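The gap between the demo and the log file
June 24, 2021

Farzana Ghumman has a folder on her laptop called "worked once". It holds screen recordings from vendors, university groups and a couple of her own former colleagues, and in every one of them a robot arm does something tidy with a household object. She opens it before most purchasing meetings.

"I don't doubt any of them," she says. "Each of those things happened. I'd just like to see the run before it and the run after."

Ghumman looks after control software at Stuvness, a small outfit that builds the layer between a learned policy and a physical arm: the timing, the limits, the bit that decides whether to do what the neural network has asked for. Her colleague Danish Minhas does perception and, more and more, the tooling that turns human demonstrations into something a policy can be trained on. I had gone in expecting to hear about foundation models and general-purpose manipulation. I got most of an afternoon on timestamps.

It was a fair trade, as it happens, though I took some convincing.

The claim I'd come to test is the popular one. Record people doing ordinary tasks with hand-held grippers, collect enough of it, train on the lot, and the robot picks up the skill without anybody writing a planner. I put it to Minhas more or less in those words and he winced.

"The recording part is real," he said. "You get far more variety out of a person holding a tool than you do out of a person steering an arm from a desk. People are quick. They regrasp, they tilt the wrist, they do things I'd never have written into a trajectory. What gets skipped over is the word 'enough'. Enough for what? If you can't tell me what the policy is supposed to cope with, you can't tell me when to stop collecting."

So how does he decide?

"Badly, at first. We set a target of 200 episodes per task because it was a nice number and it fitted the schedule. Then we trained on them and the thing reached past the object every time. We could have gone and got another 200. Plenty of groups would have."

What they did was look at the data. The gripper pose came from one source and the finger opening from another, and the two clocks disagreed by 40 milliseconds. In a slow reach you'd never notice. In the last moment before a grasp, with the hand still moving, the fingers were being recorded as closing in a place they had already left.

"It learned exactly what we showed it," said Minhas. "We'd shown it something that never happened."

Ghumman tells this story too, with more relish. In her version the perception side spent a good while blaming the controller. "I had people at my desk telling me my tracking error was terrible. I plotted commanded against measured and it was fine. The arm was going precisely where it was told. It was being told rubbish."

I asked whether this was an argument against the whole approach. A sceptic could say that a conventional planner, given an object pose and a model of the arm, would have got there without a single demonstration.

"I am that sceptic," she said. "Ask me again when the object is a bag."

Her position, as best I can pin it down, is that planning gets an undeserved reputation for being old and learning gets an undeserved reputation for being finished. Stuvness runs both. The learned policy proposes a short chunk of motion. A layer called Brana, which Ghumman wrote the first version of and now mostly defends in code review, checks it against joint limits, self-collision and a rate limit on acceleration. If the chunk fails, Brana tries to repair it. If the repair strays too far from what the policy wanted, the arm stops and writes everything to disk.

"Stops" is doing a lot of work there, I suggested. A robot that stops whenever it's unsure can be made to look very safe and be perfectly useless.

She didn't argue. In early trials Brana intervened so often that the policy hardly ever got to finish a motion, and the team had been calling those runs safe in their weekly notes. She went back through and relabelled them as failures. The success rate they'd been quoting internally fell off a cliff.

"That was an unpopular April," she said.

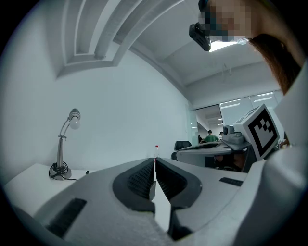 Minhas came back to the pose problem, which he regards as the part outsiders underestimate. Fiducial markers are the dull, dependable option. Print a square pattern, fix it rigidly to the thing you care about, calibrate the offset, and a camera that can see it can tell you where it is. All four conditions have to hold. He has seen each of them go wrong.

"The one people forget is 'rigidly'," he said. "A marker mount that flexes a little gives you a lovely smooth trajectory of the mount. The detector won't complain. It found a marker, it's happy, it reports a pose with a tiny reprojection error. There's nothing in that number about whether the marker is still where you glued it."

The other one is glare. A marker under strong overhead light can flip between two plausible orientations from one moment to the next, and a naive filter will average them into a third that is wrong in a new and interesting way. His fix was unglamorous. He keeps both candidates alive for a short window and lets the motion choose between them, and if neither holds up he marks the stretch as untracked and leaves a hole.

Leaving the hole took some selling. The training code at the time couldn't handle gaps, so the obvious thing was to interpolate over them. Minhas tried that and found that the longest gaps fell where the two hands came close together and blocked each other's markers.

"Which is the moment of the handover," he said. "The one part of a two-handed task you really need. And I'd been drawing a straight line through it."

He rewrote the loader. The policy now sees the gap as a gap, and episodes with an untracked stretch near contact get thrown out altogether. In the first batch he ran it on, 26 per cent of episodes went in the bin. I asked how that went over with whoever had spent their days recording them.

"I bought lunch," he said.

There is a commercial tool that promises to take care of much of this. Quiambao, sold by a company called Zuvero, takes raw demonstration recordings and returns synchronized, cleaned, quality-scored episodes. Stuvness trialled it. I had assumed they'd be either customers or rivals, and they turned out to be something more like disappointed neighbours.

"The synchronization is good," Ghumman said. "Better than ours was, I'll give them that. It would've caught our clock problem on the first day." What she couldn't get past was the score. Every episode came back with a single quality figure, and no way of finding out what had gone into it. She fed it a batch where she'd shifted the finger signal on purpose, and it caught those. She fed it a batch with a loose marker mount and it scored them higher than the clean ones.

"Smoother, you see. Smooth looks like quality if you've never had to pick anything up with it."

Minhas is kinder about it. He thinks the score could be useful as a way of sorting what to look at first, so long as somebody does look. His worry is that a number like that gets turned into a threshold inside a month, and then into a target, and after that people stop opening the recordings.

I asked them both what would change their minds about the bigger promise, the general robot that learns by watching. Ghumman wants logs. Specifically, she wants anyone publishing a success rate to publish the list of interventions beside it, with what triggered each one, and to say who reset the objects between runs and how carefully. "You can get a spectacular number out of a mediocre policy if the person doing resets is kind to it. They put the thing back a little nearer the middle each time. They don't even know they're doing it."

To deal with that in their own evaluations, they wrote a small script that draws a starting position at random and projects it as an outline for the person to match. She says it's the most useful piece of software in the building and it's less than a page long. It also made their results worse, and there was a suggestion, not from her, that they might go back to placing things by hand for investor visits. That didn't get far.

Minhas took longer to answer. He'd be persuaded, he said, by a boring result: the same policy, the same task, three different sites, run by people who hadn't trained it, with the failures described in plain words. He has never seen one he fully believes. He has also never managed to produce one. Their own attempt at a second site fell apart over a camera mounted at a slightly different height, and the policy spent the first morning closing its fingers on air.

"You can fix that with more varied data," he said. "Or you can fix it by calibrating the camera. We did the second, because it took until lunch. But then I have to be straight about what I've shown, and what I've shown is that I can calibrate a camera."

I came away less sure of my own cynicism than I'd been on the way in – these two have plainly got arms doing things that would have been a thesis topic not long ago – and a good deal more suspicious of any percentage quoted without a log behind it. Neither would give me a current success rate for print. Ghumman said she'd be glad to once I'd read the definition of success that goes with it, and sent me the document that evening. I'm partway through. There is a section on what counts as a drop.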